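The Plillham Method

Lirel had been promised a system. The man from Gritthorpe had used the word 12 times before lunch, and she had started to hear it the way you hear a faucet drip.

"Everything gets a bin," he told her. "Once it has a bin, it has a home."

"And what goes in these?"

"That comes later."

She looked at the steel shelves and the blue bins on them, and at the invoice, which listed 50 more on the way. In her experience things that came later came with a second invoice. 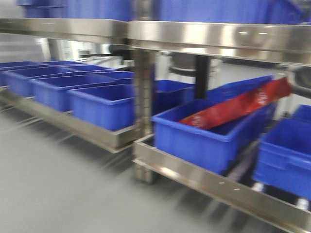

The shelves, with their blue bins.

Tyagi, who ran the stockroom and had outlasted 2 earlier systems, took a chair at the gray table and said he would believe it when he could find the tape. He had been looking for the tape since January. The man from Gritthorpe wrote this down as a success story in progress.

By four o'clock they had reached the part called Sorting. As far as Lirel could tell, it meant moving a thing to the table and having feelings about it. The cardboard box got the most discussion. It said ECOFLOW on it, and the man wanted it under Power. Tyagi wanted it under Boxes. Lirel asked if anyone had looked inside, and the talk moved on to labels.

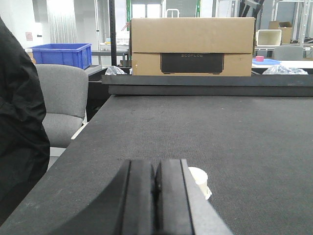

The box, still waiting for a category.

"Is the Plillham Method used anywhere else?" she asked.

"Nineteen sites."

"Could I call one?"

He said he would send a list. He put on his coat, shook hands with Tyagi - who did not get up - and left a brochure on the shelf, beside the bins rather than in one. Lirel noticed that.

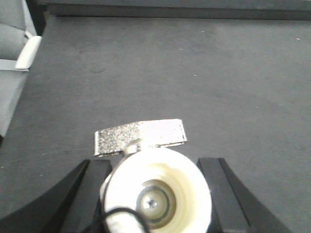
The tabletop, with a chair beside it.

She ran her palm over the tabletop after he had gone and it came away with lint on it. Cleaning was a separate package. She had read that far in the contract.

"So where do we put the brochure?" Tyagi said.

"Does it have a bin?"

"No."

"Then it doesn't have a home," said Lirel, and went to look for the tape herself.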